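Caderno de bancada, posto da cozinha
Novembro, entrada das 14:20
Assunto: arrumação de utensílios em escorredor de plástico, tampo vermelho

Continuação da série Flidik. Objetivo: fixar a ordem de colocação dos utensílios compridos e rever a folha Perholm, que ainda trata pauzinhos e colheres como um único grupo.

Material: escorredor vertical com furos ovais na parede, base alargada, película transparente e etiqueta por retirar. Pauzinhos de madeira clara em feixe, colheres de madeira e de metal, espátula castanha escura, concha preta, escumadeira.

Dimensões e massas (folha Clallska, linha 70):
comprimento do utensílio mais longo: 272 mm
massa do conjunto completo: 1,011 kg
repetições previstas: 2

Ordem adotada: concha e escumadeira primeiro, encostadas à parede de trás; depois as colheres de madeira, com o cabo para baixo; pauzinhos no fim, em feixe. Com os pauzinhos à frente, o feixe abre e ocupa o fundo, e a espátula fica atravessada na borda. Registado na primeira repetição, corrigido na segunda.

Colheres de metal: entram uma a uma. O cabo liso escorrega nos furos ovais se for largado de lado. Largar na vertical, a direito sobre a boca.

A película não foi retirada. O Janevski (versão anterior da folha) pedia remoção prévia; não vejo efeito na estabilidade. Retirar antes de lavar, de qualquer modo. A etiqueta deixa cola, usar óleo alimentar e pano.

O tampo salpicado dificulta encontrar peças pequenas de plástico transparente. Passar a mão pela superfície antes de fechar o posto.

Pendentes:
- separar pauzinhos e colheres na folha Perholm
- medir a abertura do escorredor
- confirmar se a concha cabe com o escorredor cheio
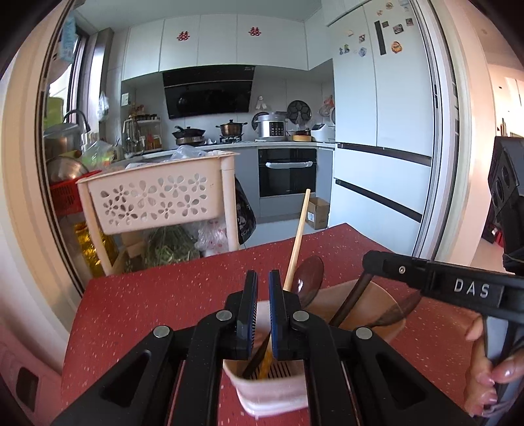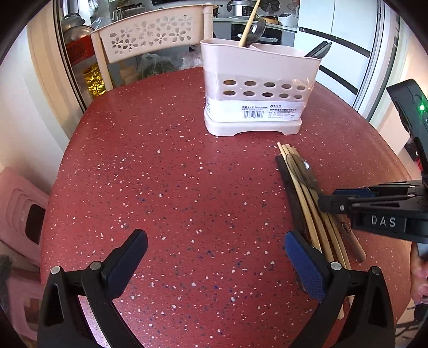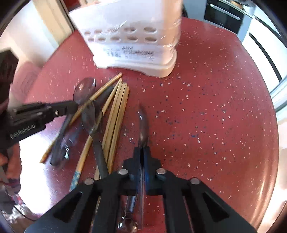
Fig. 1 a 3. Escorredor e utensílios sobre o tampo vermelho salpicado; na fig. 3, colher de metal na vertical.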